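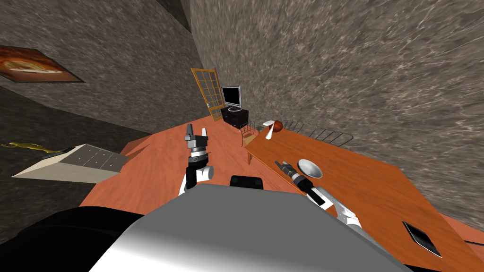 ## 3. Den Heiligenkalender einrichten

So, die Installation von Walis liegt hinter uns, jetzt kommt der Teil, auf den ich mich beim Schreiben am meisten gefreut habe: das Tagesblatt mit Lesungen und Heiligenviten! Plant dafür ruhig einen Abend ein (ich habe zwei gebraucht, aber ich lese mich auch ständig fest).

1. Öffnet **Einstellungen > Kalender** und wählt zuerst den Stil, also julianisch oder gregorianisch. Erst danach die Sprache!
2. Ladet das Vitenpaket „Prunska“ herunter. Es enthält 1219 Einträge, die meisten kurz, ein paar richtig lang.
3. Tragt unter **Eigene Gedenktage** das Patronatsfest eurer Gemeinde ein. Bei uns in Honham fällt es in den November.
4. Tippt auf **Abgleichen** und lasst das Fenster offen, bis der grüne Haken kommt.
5. Schaut euch zur Probe ein bewegliches Fest an, am besten Christi Himmelfahrt.

> **Hinweis:** Die Texte folgen der Ausgabe von 1991. Manche Namen sind dort anders geschrieben, als ihr sie aus dem Gottesdienst kennt - die Suche findet trotzdem beide Formen.

> **Achtung:** Wer den Kalenderstil nachträglich umstellt, verliert die eigenen Gedenktage. Mir ist das genau einmal passiert. Also vorher über **Datei > Sichern** eine Kopie anlegen!

Falls beim Abgleich der Fehler 2504 erscheint, ist meistens noch das alte Paket „Kiani“ aktiv. Abschalten, Programm neu starten, Schritt 4 wiederholen. Den Tipp habe ich von Iker Figueroa, der auch die Fastenregeln übersetzt hat - die kommen in Abschnitt 4 dran.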